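# About Brundance

Brundance helps repair shops, refurbishers and small assembly lines plan for automation before they spend money on it. We write equipment plans and budgets, test tasks on our own bench, and stay with a customer through the first months of running. We don't sell robots and we don't take a fee from anyone who does.

Most of our customers work with used office computers. They receive them by the pallet, open them, test them, swap parts and send them out again. The work is steady, and the people who are good at it are hard to replace. Sooner or later somebody asks whether an arm could do part of it, and what that would cost. Our work usually starts with that question.

## How a plan begins

We start with the task and leave the catalog for later. A first visit takes a day. We watch the work, ask what goes wrong, and look at the space, the power and the parts coming in. Then we pick one step to study. For desktop computers it is often something on the motherboard, where the parts are small and the neighbors are close together. A processor socket may have memory slots on one side and a row of capacitors on the other, and a gripper has to fit between them. 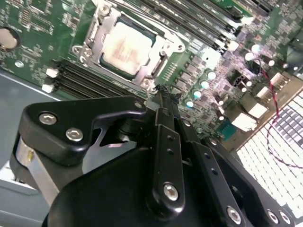 Harish Acharya remarked that his first budget had a line for the arm and a line for the gripper and nothing at all for fingertips, and that he ended up going back for more money twice in the same year. We hear this often. Fingertips wear, and different parts need different shapes. We now give them their own line in every plan, under consumables, next to replacement sockets and test boards.

## What goes in a budget

A quote for a robot arm covers the arm. A working station needs a good deal more, and these are the items we price for every customer:

- The arm, its controller and its mount
- One gripper in use and one on the shelf
- Fingertips and other wear parts for a year
- Fixtures and trays, including redesigns
- Cameras, lighting and cables
- Table, guarding and floor work
- Scrap units for testing
- Staff hours for setup and training
- A service agreement, or money set aside in place of one

Staff hours are the line most often left blank. Someone has to teach the station, check its work and clear it when it stops. We ask customers to name that person in the plan and to say what work they will be giving up.

Fixtures are the line most often set too low. A tray that holds parts in known positions can save a lot of programming, but the first version is seldom the last. We print ours in-house and expect to change them. For the Moltau plan we went through 9 versions of one tray, and the last of them cost no more to print than the first. The hours spent measuring were the real expense.

We also ask for the table to be chosen early. The height, the surface and the room left over for a case lying on its side all affect which arm will reach. Buying the arm first and fitting the table to it later has cost several of our customers a second purchase.
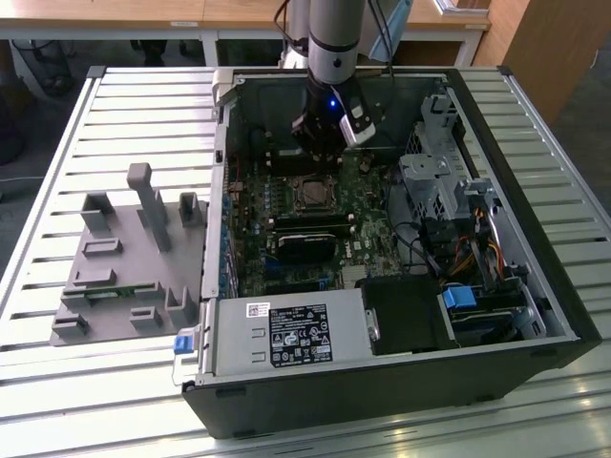
**Planning and Equipment Group, Brundance**

Our group handles the bench work and the purchasing plans. The two belong together here. The person who tests a task also writes the equipment list for it, and signs it. If the list says a certain kind of gripper is needed, that person has put one to work on the customer's own type of machine.

We keep the bench close to what a customer would have. The computers are ordinary desktop towers with their cables and cages left in. A clean board on an open table gives a better result, and it leads to a budget that is too small.

## Lease, buy or wait

We work through three choices with every customer.

**Buying** suits a shop that has one stable task and expects it to last. The price is known, and the station can be changed freely. The shop also carries the repairs.

**Leasing** suits a shop whose mix of machines changes from one contract to the next. Read the terms on fingertips and fixtures closely. Some leases treat any change to the gripper as damage.

**Waiting** is a fair answer, and we give it when the numbers call for it. Sidach came to us wanting a station for 400 units a month. At that volume a second technician and better hand tools made more sense, and our report said so. They plan to look again when the volume changes.

We don't promise payback dates. We set out the costs, the hours and the things we couldn't test, and the customer's own finance staff work from there.

## Access and clearance

Every plan has a page on access. It lists what stands around the part to be handled: brackets, memory latches, loose wires, the case wall. Two models from the same maker can differ enough here to need different fingertips. We ask for one of each common model in the customer's stock, and we go through them one at a time with the same gripper fitted. 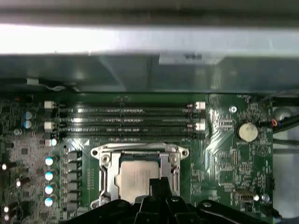
*Checking access around the processor socket with the board in its case.*

The access page is also where we say which models should stay with people. A plan that covers only part of the stock can still be a sound purchase, as long as everyone knows this before the order goes in. We mark the models in plain words: suitable, suitable with changes, or leave by hand.

Customers sometimes ask why we don't work from drawings alone. We use drawings when we have them. They rarely show where a bundle of cables will lie in a used computer, and a bundle in the wrong place can stop a station.

Processor handling gets its own section when it is part of the job. We look at how the part is picked up, how it is carried to the socket and how it is lined up before it is let go. Each of these can call for different equipment, so we price them apart.

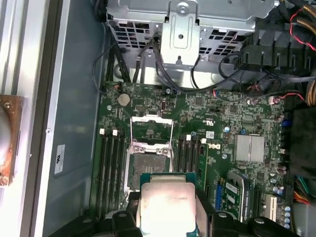 Pricing them apart lets a customer buy in stages. Nadar did this. They paid for the pickup fixture and the gripper in the first year and put the alignment camera in the budget for the second, with a person placing the parts until then. The plan held together because the mount and the wiring for the camera were in the first order.

## What it costs to work with us

The first call is free. A site visit with a short written report has a fixed price, which we send before we travel. A full plan includes bench testing, an equipment list, a two-year budget and a review after the first 100 hours of running. We quote it by task, and testing of extra models is listed on its own line.

We are taking on new plans for March. If your budget closes earlier, tell us the date when you write and we'll say whether we can meet it. Please include the models you handle, your monthly volume and the step you have in mind.

Page last updated January 26, 2026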